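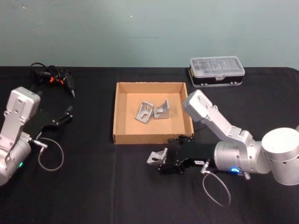 Kiden Post Planner

Kiden is a scheduling tool for small businesses that run their own social media accounts. You write your posts in one sitting, pick the days and times, and Kiden publishes them. It works in a browser and there is nothing to install.

The standard plan covers 4 accounts and 3 users. Posts can be scheduled up to 90 days ahead.

What the planner does

The calendar shows every post by week or by month. Drag a post to a new day and the time stays the same. Drafts show in gray until someone with approval rights signs off on them. If two posts for the same account are set less than an hour apart, Kiden flags the second one but will still publish it.

Captions are stored apart from pictures, so the same photo can go out with different wording on each account. The caption box counts characters as you type and warns you when you pass the limit for the account you picked.

Saved replies

Most shops answer the same questions over and over - hours, parking, returns. Saved replies keep those answers in one list. The library comes with 133 starter replies sorted by type of business, and you can edit or delete any of them. Replies are never sent automatically.

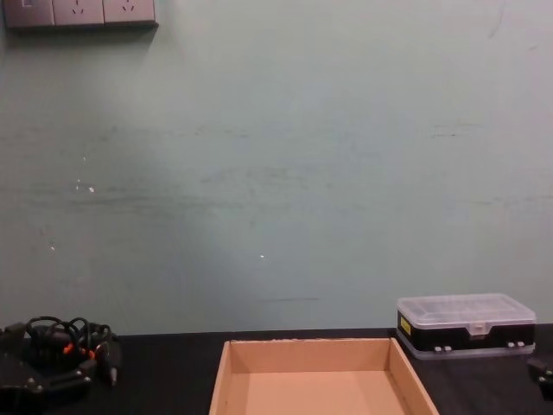 Product notes by Analyn Magbanua
Reviewed by Yolanda Barrios, Kiden Support

Reports

A report goes to the account owner every Saturday morning. It lists each post from the past week with its views, clicks and comments, along with followers gained and lost. You can export the same numbers as a spreadsheet. Reports for a single campaign need a tag, and the tag has to be added before the post goes out.

Changes in the April update

- Approval rights can be set per account
- Failed posts move to the top of the calendar
- Hashtag groups can be renamed
- Time zone is now set under Business Details

Not included

Kiden does not buy ads or manage ad budgets. Direct messages are read-only on the standard plan. Video over the length limit of an account is rejected at upload - trim it first and try again.

Billing is monthly. To change plans, open Settings, then Plan.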